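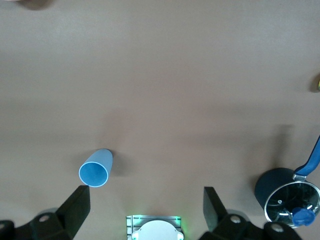 Figura 3. Vista da câmera de punho sobre a bancada: copo plástico azul-claro tombado próximo ao dedo esquerdo da garra e panela azul-escura à direita.

4.2 Planejamento da compra das garras

A compra foi planejada para 2 bancadas, com horizonte de uso de 18 meses. Foram pedidas propostas a três fornecedores – Nedirura, Tevance e Bouchard – para garras de dois dedos paralelos com suporte para câmera. A proposta da Tevance previa prazo de entrega de 90 dias e foi descartada, pois os ensaios começavam em abril.

O critério que mais pesou na escolha foi a abertura entre os dedos. As tarefas usam utensílios domésticos de formatos diferentes, como o copo e a panela da Figura 3, e uma garra estreita obrigaria a comprar um segundo par de dedos. O custo unitário cotado pela Nedirura foi de cerca de 1.824 euros, sem frete. A Bouchard ofereceu preço menor, mas cobrava à parte os suportes e os parafusos de fixação.

Os utensílios entraram em rubrica separada, como material de consumo. Copos de plástico foram comprados em lote; as panelas, por unidade. O software de registro Lulance já estava licenciado pelo laboratório e não gerou despesa nova.

Não reservamos verba para dedos sobressalentes na primeira versão do orçamento. O item foi incluído na revisão, junto com a manutenção dos sensores – gasto que o projeto anterior lançava como serviço de terceiros. A Tabela 2 traz os valores revisados por bancada.

Última atualização: 3 jun. 2023
Compartilhamentos: 2 | Comentários: 0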